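Brendimham Allotment and Garden Club
Minutes of the May meeting, held in the upstairs room at Vilholm Hall

Present: 13 members, plus a dog belonging to the Sandhu Lane plots, who did not vote.
Chair: Arlo Alcantara
Apologies: the usual ones.

The meeting was called to order at 7:10 p.m., the 7:00 start having been spent looking for the agenda.

1. Minutes of the last meeting
Approved with one correction. The sentence "members expressed warm support for the compost policy" was changed to "members discussed the compost policy." The secretary was asked to try to be less generous.

2. Matters arising
The padlock on the Tincombe gate has been replaced. The new code was to be sent only to plot holders. It is now written in chalk on the gate post. A second new code will follow.

The lost wheelbarrow is still lost. The one left in its place has a flat tire, and it was agreed that it is now ours.

3. Water
The rain barrels by the lower plots ran dry twice in the past month. The chair reminded members that a hose is not to be left running while its owner goes home for lunch. Several people looked at the floor. A proposal to put timers on both taps was carried, with one vote against from a member who said she has watered by instinct for 42 years and did not intend to be supervised by a dial.

Cost of the timers is not to exceed $200 for the pair, fitted. Any money left over goes toward the flat tire.

4. The hall
The club has the upstairs room through the fall. Points raised: the heating has two settings, off and August; the stairs are steep for anyone carrying seed trays; and people should bring their own mugs. The hall also asks all users to wipe down the tables after potting demonstrations. The chair said this was aimed at us and that we had earned it. 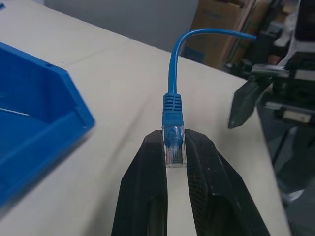
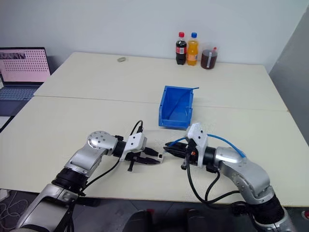
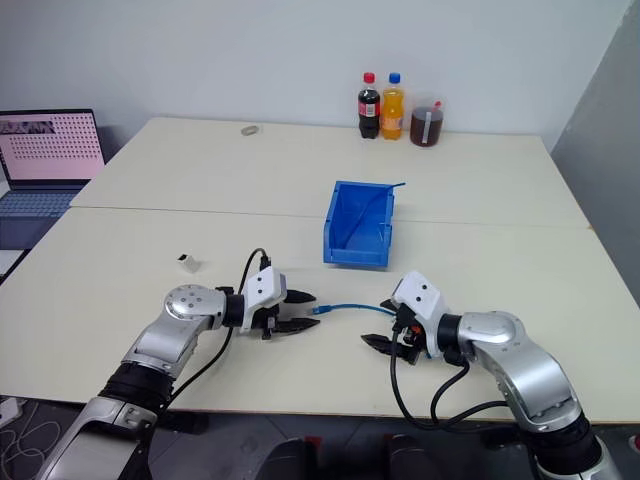 Refreshments were then discussed at greater length than water. One side holds that the club should supply tea and coffee only. The other side holds that tea and coffee are how meetings get to be two hours long. A motion to have no refreshments at all was made, apparently as a joke, and was seconded before it could be taken back. It failed. Things will go on as they are, with members bringing what they like and taking home what is left.

5. Plant sale
To be held on the front lawn, 10 a.m. to 2 p.m. Tomatoes are well covered. The chair asked, for the third year, whether anyone could grow something other than tomatoes. There was a long silence, and then an offer of zucchini.

Prices stay the same as last year. Labels must give the name of the plant. "Mystery squash" was popular but led to complaints, one of them in verse.

6. The Tincombe hedge
It has been trimmed. Opinions differ on how well. The north end is level and the south end follows its own plan – the member responsible said it would look fine once it grew out, and was asked when that might be. Left until the next meeting, by which time it may have settled the question by itself.

7. Slugs
Reports of slugs. A member described her beer traps and was asked what kind of beer. The discussion moved from slugs to beer and did not come back.

8. Any other business
Plot 7 is vacant. There are three names on the waiting list, and the first has been told about the bindweed. We await a reply.

A request to keep bees was put over until someone can find the rule about bees. A request to keep ducks was put over until someone can write one.

Actions
Timers: chair to get two quotes.
Gate code: secretary to change it and bring an eraser.
Sale posters: Sandhu Lane plots, with the date on them this year.
Bee rule: all members to look at home.

The meeting closed at 9:05 p.m. The dog had left at item 6.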